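Appraisal of Household Contents
Course handout, Unit 3: The basis of value and how to write it down

Ivcombe Evening Courses, Valuation Practice

Please read before the session. The exercises are at the end. The words in capital letters are explained again in the glossary of Unit 1.

1. Where we are

In Unit 2 we learned how to make an inventory of a house, room by room. We did not yet put any money figure on the objects. Many beginners want to write the figure already during the visit, and I ask you again to wait with it. Before you can say how much, you must be able to say which kind of value the client needs.

The same object can have several values on the same day, and all of them can be right. A dining table may cost 400 pounds to replace in a shop, and at the local saleroom it may bring 198 pounds. The client who sees both figures without an explanation will believe that one of them is a mistake.

2. The bases we use in this course

REPLACEMENT VALUE. The price which a person would pay to buy a similar object, in similar condition, in a normal shop and within a reasonable time. It is used mostly for insurance. Some policies say "new for old". In this case condition has less importance and you must look for the price of a new object of like quality. Ask for a copy of the policy wording, do not rely on what the client remembers.

OPEN MARKET VALUE. The price between a willing seller and a willing buyer, where both have the usual knowledge and neither is under pressure. It is used for the division of an estate and often for a divorce. For taxation the definition is given by law and you must copy the legal wording into your report.

FORCED SALE VALUE. The price when the seller has to sell quickly, for example when a flat must be empty by the end of July. This figure is usually the lowest. Never give it if it was not asked for in writing.

A common question in the exam is which date belongs to the value. For insurance it is normally the date of inspection. For an estate it is the date of death, even if you visit the house many months later. The prices you compare must come from before or near this date, and a very good sale result which came afterwards should be left out or clearly marked.

3. Finding comparables

A comparable is a similar object for which a real price is known. In your report you should give three of them for each important object. For small kitchen things, garden tools, bed linen and the like, we do not search for comparables one by one. They are put together in a group and receive one sum.

When you choose a comparable, look at these points in this order:

Maker or workshop, if known
Material
Size
Age
Condition and repairs
Place of the sale
Date of the sale

An asking price is not a sale price. In the database of Inel you will find both kinds in the same list, and only the small letter after the amount shows the difference. Students lose many points with this. If you can find only asking prices, you may use them, but write it openly in the report.

Be also careful with the buyer's premium. Some salerooms publish the hammer price and some publish the price with the premium inside. The course file has a page from the Iseck saleroom where the rate is 17 per cent. On a hammer price of 400 pounds the buyer pays 468 pounds, before any tax on the premium. For replacement at auction you take the higher figure. For the sum which the seller receives you start from the hammer price and take away the seller's commission, so it becomes lower again.

4. Grouping of small objects

The inventory of a normal kitchen can fill many pages if every piece gets its own line. Such a list looks serious, but it costs the client money and it is tiring to check. We therefore make groups by use: cooking, table, storage, cleaning. Inside the group we name the general quality (basic, middle, high) and the approximate age. One sum is written for the whole group.

An object leaves the group when its own value is clearly higher than that of its neighbours, or when it belongs to a set that should stay together, or when the client has asked for it by name. Silver with hallmarks always leaves the group. Plated ware can stay inside it.

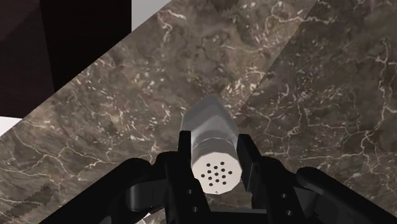

One student in the last course objected that grouping is unfair to the insured person, who after a fire must prove what was in each drawer and has only the word "kitchen" in the report. I find this objection correct in part. The report is not the only evidence, and you should advise the client to keep photographs and receipts in a different place from the house. The student answered that old people often have no receipts at all, and suggested adding a simple list without prices as an annex. Since then I accept this solution in the coursework. The annex must say that the objects in it are included in the group sum, otherwise someone can count them twice.

5. Writing the value statement

Every report needs a short paragraph which says: the basis of value, the date, the purpose, for whom the report is made, and what was not examined. A model which you may copy:

"The values in this report are replacement values at the date of inspection. The report was prepared for insurance purposes and for the use of the client only. Closed boxes in the loft were not opened. Clocks and electrical objects were not tested."

Do not write "approximately" in front of each amount. A value is already an opinion, and this should be said one time, in the introduction. Please avoid also the expression "priceless". It gives the insurer nothing to work with.

If you are not sure about an object, say so and recommend a specialist. The Gebretsadik reports in the course file are good models for this. Look at how the carpets are treated there: they are measured and described, the column for the amount has the words "specialist opinion advised", and the total at the end says that carpets are not included.

6. Exercises

a) A client needs one report for insurance and also wants to divide the furniture between her two sons. Explain in half a page why one column of figures is not enough.

b) Take the Iseck page from the course file. For each lot, calculate what the buyer paid. Leave the tax out.

c) Write a value statement for your own kitchen, with an annex without prices. Bring it on paper to the next session.

For the next unit please read the chapter on fees and conflicts of interest. We shall discuss why the fee must never be a percentage of the value found.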